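Can a Machine Put the Laundry Away Yet? Project report, Household Automation elective

1. What we set out to do

Our group picked laundry because all of us hate it and because the brochures say it is nearly solved. The Hurkura brochure shows an arm folding a towel in a kitchen with no crumbs in it. Pandia's has the same towel, or its cousin. We wanted to know what happens when the item is not a towel and the surface is not a counter.

The question we settled on was narrow: how much of tidying clothes off a bed can be done with a two-jaw gripper, if a human brain does the steering? Our reasoning was that if we couldn't manage it with those jaws, a computer wearing the same jaws would have a hard time too.

2. Method

We wrote a list of 12 small chores, from "pick up one sock" to "fold a garment that has another piece of fabric on top of it." Each was tried first with bare hands and then with hand-held grippers, one per hand. Bedding stayed on the bed. Most of the published demos we read clear everything away first, and no bedroom we have lived in has ever looked like that.

3. What happened

Socks were fine. Anything flat and alone was fine. Trouble started with layers. A soft pad pushed into dark cloth over a quilted cover has to take the garment, leave the cover and decide what to do about the light gray sheet lying partly over both. Fingers sort this out by feel. With the grippers we had to do it by eye, and we often pinched two layers when we wanted one. 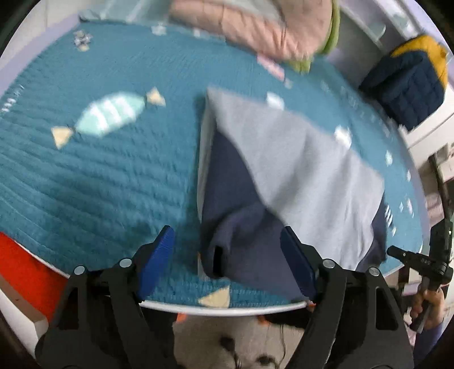
Our reviewer from the Cevuvholm group wrote in the margin that we were blaming the jaws for a problem of touch, and that a gripper able to feel how thick its pinch was would have passed half our list. We think this is fair – almost. Feeling two layers still leaves the machine to work out which one is the laundry.

4. Shop floor comparison

Öztürkmen, a small garment workshop, let us watch its packing line for a morning. Machines there seal and label bags very quickly. People put the shirts in the bags.

5. Findings

Of the 12 chores, we would hand 2 to a machine today and go do something else. The rest we would want to supervise, at which point we may as well fold the shirt. Next term we plan to add a 13th chore, the fitted sheet, if the group is still speaking to each other.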